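From: Irfan Ngau
To: evier-club list
Subject: Re: [evier-club] Pen-in-cup task, gripper settings

Refugio Hinojosa wrote:
> Can someone post the layout for the pen task? I have the arm
> on the bench but my cup keeps sliding. Also, which close
> limit are we using on the servo, 340 or 349?

Refugio,

349. The 340 in the May notes was for the old fingers. Signe has the corrected file and will upload it to the Grelthorpe folder.

Answers in order.

1. Layout. Cup toward the upper left of the table as the overhead view shows it, tissue bunched inside, pen laid across the top with the clip end out past the rim. Start with the arm at the near edge and the gripper open.

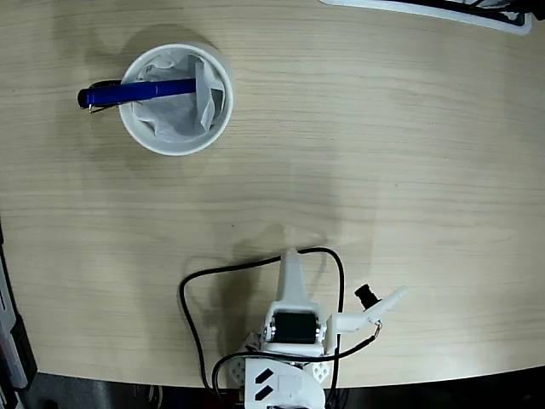 2. Sliding. Slow the approach before changing anything else. I run the last stretch at 13 percent speed and the cup stays put. Kane tried tape under it – the rules do not allow that.

3. Cable slack. Leave enough for a full turn of the base, then run one dry pass with the cup removed. A loop lying on the table can end up under the finger tip.

4. Logs. Save every run, including failed ones. Inger needs the joint readings as well as the video. My last set stopped at run 515, so please number yours from 516.

I can bring spare tissue and a second pen to the next session.

Irfan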